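# Getting marks off a light wooden table

**Siwan_E**

Evening all. I've got a light wooden table that I use for everything: meals, sewing, post, the lot. At some point two small dark marks have appeared near the middle of the top. One is a short streak, the other is fainter and greyer, a bit like a smudge. I don't know what made them. Could be pen, could be pencil, could be something off the bottom of a lamp.

I bought the table second-hand from a man in the next village and he couldn't tell me what finish was on it. He thought it might have been oiled "at some stage".
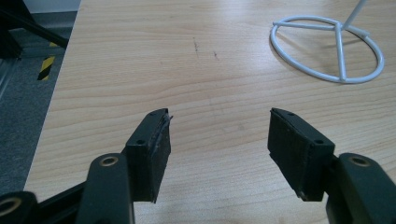 So far I've tried a damp cloth and a drop of washing-up liquid. I don't want to go at it with anything stronger until I know what I'm doing. The surface is pale with a long wavy grain and it has a slight sheen, so I'm worried about ending up with a dull patch that looks worse than the marks do.

What would you try first?

---

**caradog_h**

Pencil rubber. A clean white one, not the pink sort, as the pink can leave colour behind. Rub lightly along the grain and brush the crumbs off with your hand. If it's graphite it'll lift. If it's ink you've lost nothing.

---

**Løken**

Agree with the rubber. After that I'd go to methylated spirit on a cotton bud, but test it underneath the table first. If the finish is shellac, meths will soften it and you'll have a sticky ring. On most modern lacquers a quick wipe is fine.

---

**IforParri**

I wouldn't let meths anywhere near it. You're telling someone who doesn't know what the finish is to put solvent in the middle of the table, where everybody looks.

Very fine abrasive, along the grain, then a thin coat of oil. I've done school desks for years and that's how I do them all.

---

**Løken**

I said to test it underneath.

And sanding a table when you don't know the finish is a bigger risk than a cotton bud. If it's veneer she could go through it. If it's lacquer, oil won't soak in and the patch will show every time the light catches it.

---

**IforParri**

The underside often isn't finished the same as the top. Half the tables I see are bare underneath, so your test tells you nothing.

---

**Løken**

Fair point on the underside. The edge of the top, then, somewhere near a leg.

---

**yhon.huaman**

Siwan, do the water test before any of this. Put one drop of water on the top near a corner and leave it for a few minutes. If it sits up in a bead there's a lacquer or varnish, or fresh wax or oil. If it goes flat and the wood darkens, the finish has worn thin and whatever you use will go straight in.

Wipe it dry afterwards, obviously.

---

**Siwan_E**

Thanks, all. Did the water test at teatime and it beaded. Stayed beaded until I wiped it off, and left nothing behind.

I've had a look at the end of the top as well, but I can't tell solid from veneer. What am I looking for?

---

**caradog_h**

Look at whether the grain carries on over the edge. On solid wood the lines on top run down into the end and you see the ends of the growth rings. On veneer there's usually a separate strip stuck along the edge and the pattern doesn't match.

---

**Siwan_E**

I think there's a strip. The pattern on the edge is straighter than on the top. I'm putting the sandpaper back in the drawer — sorry, Ifor.

---

**IforParri**

No need to be sorry. If it's veneer I'd leave it alone too. I'd still want to know what's on it before meths.

---

**yhon.huaman**

Those melamine sponges work on lacquer but they are an abrasive, whatever the packet says. I took the shine off a bedside table with one and had to rub down the whole top to get it even. Two or three light strokes at most, then stop and look at it from the side.

---

**Siwan_E**

Rubber report from Sunday. I used a white one out of the sewing box. The fainter mark has nearly gone, you have to hunt for it. The streak hasn't moved at all, so I suppose they weren't made by the same thing.

No dull patch that I can see, even with the lamp on.

---

**Løken**

The streak is probably biro then, or a scratch with dirt in it. Run a fingernail across it. If your nail catches, it's a scratch and cleaning will only do so much.

---

**Siwan_E**

Nail doesn't catch. I'll do the cotton bud at the edge tomorrow when it's light and leave it overnight before I go near the middle.

---

**caradog_h**

Barely damp, and change the bud as soon as it picks up any colour. Open a window as well.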